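Dalal Khoury
May 14, 2025
A few notes on edition numbering, prompted by a linocut I was asked to look at for a client in Stitomham. Eight posts.

2/ The sheet is inscribed 274/559 in pencil, lower left. The dealer's invoice gives "edition of 559." That figure leaves out the artist's proofs, the printer's proofs and anything marked hors commerce. Ask for all of them in writing.

3/ The numerator carries very little information. Sheets are often stacked, dried and signed out of printing order, so 1/559 need not be an early pull. I would not pay a premium for a low number on a linocut in decent condition.

4/ Exceptions exist. Drypoint burr wears down fast, and early impressions look richer. Judge that from the line itself, under a raking light — the fraction in the margin won't tell you. 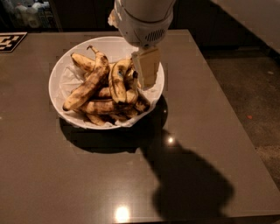

5/ Paper next. The Lachance workshop printed this image twice: once on a laid sheet with deckle edges, then a second edition of 200 on smooth wove in a smaller format. Both are signed. The auction records mix them up constantly.

6/ Rima Yammine's checklist separates the two by sheet size and by a small break in the border at upper right, present only in the second edition. She lists the proofs too, which the older Usel catalog skipped.

7/ On price: the client was quoted 2000 for the sheet, framed. The frame is recent and adds nothing. There is mat burn on all four sides and old hinge residue on the back. I advised getting a paper conservator's estimate before making any offer.

8/ If you own one of these and have the original justification page, please send me a scan of both sides. Noura Rizk and I are trying to settle the proof count before the Sisgate print fair in July.

Reply to a question from Tamer Darwish: yes, a trimmed margin matters even when the image is intact. Loss of the deckle on the first edition makes it harder to tell from the second, and buyers discount for that. Measure the platemark-free border on all sides and write it down. Linocuts rarely show a true platemark, so use the edge of the inked area.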